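## Size-Conditioned Grasp Width from Hand-Held Demonstrations
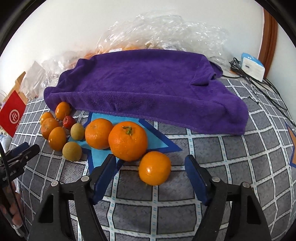 Work on Praltent this quarter went into one question: whether a policy trained on hand-held gripper demonstrations can choose its opening width before contact, using the wrist view alone. The previous version closed at a fixed rate from fully open and stopped on a current threshold. That is adequate for boxes and bottles of one size. Mixed produce is a harder case. In the fruit layouts the target can be a large orange in clear space between the jaws, or a much smaller fruit such as a crabapple wedged against its neighbors, and a full-width approach to the second kind pushes the neighbors before the jaws ever reach the target. We wanted the width to be set during the approach, at a point where it can still be corrected.

### Data

The training set holds 3569 demonstrations, all recorded with the hand-held tool and none by teleoperation. Operators were asked to pick any fruit they liked and to set the jaw opening while still moving toward it. Layouts were changed between takes, including the cloth under the fruit, the background objects and the side from which the operator reached. We did not standardize the backgrounds. An earlier set collected on a bare bench gave cleaner loss curves and transferred poorly to the arm, and Segundo Castaño's ablation from November traced most of the gap to the lack of clutter behind the target.

Jaw opening is recovered from the wrist images by tracking the two fingers. Takes where either finger was lost for more than a few consecutive images were dropped before training, and the total above is the count after that filter.

### Method

The policy has 2 output heads on a shared visual encoder. The first predicts a short sequence of tool poses relative to the current one, as before. The second predicts jaw opening over the same horizon, conditioned on a target mask that is propagated from the first image of the take. During training the mask is randomly eroded or shifted, so that the width head cannot lean on an exact outline. Without this step the head learned to read fruit diameter straight from the mask and failed whenever a neighbor hid part of the target.

A clearance term was added to the width loss. It penalizes predicted openings that would place a finger inside a neighboring mask at the moment of closure. The term is weighted low for the first part of training and raised later. Starting it at full weight gave a policy that hovered over crowded targets without committing.

Depth is not used. We tried a monocular depth estimate as an extra input channel and saw no change on isolated fruit and slightly worse behavior on glossy peel, where highlights produced dents in the estimated surface. The channel was removed, along with its latency.

### Evaluation

Trials were run on the Taheri arm with fingers matching the hand-held tool. The protocol was 200 picks per condition, with the layout rebuilt after every pick and the target drawn by script. A pick counts as a success if the named fruit is lifted clear and held, and no other fruit has rolled away from its starting place. The second clause is stricter than the one we used for the Brastby report, and the two sets of results should not be compared directly.

Size-conditioned width beat the fixed-rate baseline in both the isolated and the crowded condition. The margin on isolated fruit was small. On crowded fruit it was large, and nearly all of it came from fewer disturbed neighbors; the number of dropped targets hardly changed. Full tables are in the internal note.

Three failure types remain:

- Targets tucked under the edge of a cloth. The mask shrinks as the camera comes closer, and the width head closes early.
- Two touching fruits of similar color. Mask propagation sometimes jumps from one to the other during the approach, in which case the pick is clean but the fruit is wrong.
- Soft support surfaces. On quilted or folded fabric the fruit sinks or rolls slightly at contact, and the policy makes up to 3 regrasp attempts before the time limit.

### Next steps

The cloth-edge case will be handled first. We plan to keep the largest mask seen so far as a second input, which costs little and needs no new labels. Mask jumping is being looked at together with the Skotus tracking group, who already have a re-identification module that runs at the required rate.

Model weights and the filter script are on the shared drive under the Praltent folder. The old fixed-rate checkpoint will stay there until the crowded condition has been repeated on the second arm.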